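第六讲 夹爪失效案例:一次“夹住了又没夹住”的故障

课前请先翻一遍第四讲关于接触力和摩擦锥的部分,今天会反复用到。这一讲我自己特别喜欢,整个案例只牵涉一个小黑件和两片指垫,可是能讲的东西多得很!

一、背景

案例来自 Brorlow 的装配单元,二月份出的事。单元的任务很简单:从托盘里取一个很小的黑色塑料件,移到检测位,放下。夹爪是平行两指式,指端包软垫,控制程序由 Magdolna Medve 编写,现场调试由 Terence Rowbotham 负责。

程序判断“夹到了”只看两个条件:一是手指电机电流超过阈值,二是手指停止运动超过 500 毫秒。两个都满足,就向上位机报告成功,机械臂抬起。大家先想一想,这样写有什么漏洞?(先别往下看!)

二、现象

连续运行 700 个循环,日志里全部是成功。检测位那边收到的零件却只有 532 个,其余的散落在托盘边缘、桌面和导轨缝里。更麻烦的是有一个件卡进了导轨,滑台走到那里时过流停机,操作员伸手去掏,而当时单元只是暂停,驱动并没有断电。幸好没有人受伤。这一点放到第五节专门讲。

三、排查过程

第一个怀疑对象是视觉定位。Rowbotham 把标定重做了一遍,偏差在允许范围之内,掉件照旧。

第二个怀疑对象是夹紧力。把力调大以后掉件反而更多了!这个结果非常有意思。零件又小又薄,指垫一压就变形,两片垫子在零件上方先碰到了一起,真正作用在零件上的力没有增加多少,零件还被往下挤。做过第四讲习题的同学应该马上能画出受力图:法向力不再水平,多出一个向下的分量,摩擦锥兜不住它。

第三步才看到判断逻辑。两片指垫互相顶住时,电流照样上升,手指照样停下,两个条件全部满足。也就是说,空夹和夹到零件在程序眼里是同一件事。Medve 后来把指间距也画进曲线,两种情况的差别大约只有零件厚度的一半,而原程序根本没有读这个量。

四、分析要点

1. 传感信号和我们想知道的事实之间隔着一层假设。电流大说明手指受阻,至于被什么挡住,电流不会说。
2. 零件尺寸接近指垫变形量时,“受阻”这个判据基本失去分辨力。
3. 成功标志应当在抬起之后再确认一次。夹住的瞬间和拿稳是两个状态。
4. 日志全绿的时候,要去和下游的实际结果对一对。这个单元的两份数据一直都有,只是分别存放在两个系统里。

改进后的流程:闭合,读指间距,低速抬起一小段,再读一次间距;两次读数之差超限就判为滑脱,原地张开并报警。指垫换成较硬的一种,端部倒角也改小了。这几项改动请大家分别说明对应上面的哪一条,写进作业。

五、安全部分

暂停不等于断能。取出卡住的零件之前,顺序是:按下急停,切断驱动电源并上锁,确认竖直轴已经支撑住,然后才能伸手。原来的作业卡上只写了“暂停后清理”,培训时大家也就照着做了。请把作业卡当作系统的一部分来分析,它也会有缺陷,也可以改版。

还有一个细节:这种夹爪断电后会保持原位,弹性指垫里仍然存着力,撬动手指时可能突然弹开。清理请用镊子,手指不要放进两指之间。

六、课堂练习

两人一组,用手持夹爪在白色桌面上取小件,亲手体会一下“看起来对准了”和“夹住了”差多远。很多同学第一次做都会很惊讶!
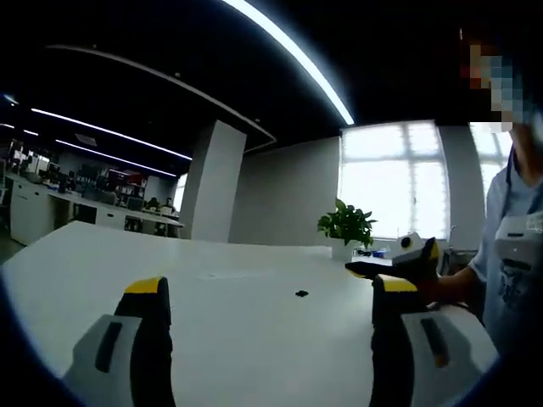

图6-1 手持夹爪取件练习:两指张开,小黑件平放在白色桌面上

练习时请记录:张开宽度、接近高度、闭合后零件相对指端的位置、抬起后是否移动。每组至少换一次角色,一人操作时另一人只看零件,不看手。滑脱的那几次要写得详细些,成功的可以只记一行。

作业:
(1)画出指垫先于零件接触时的受力图,标出摩擦锥。
(2)只允许增加一个传感量,你会选哪个?写出判据和误判的条件。
(3)重写清理卡件的作业卡,不超过一页。

参考阅读:讲义附录乙,软指接触模型;第四讲习题 2 的解答。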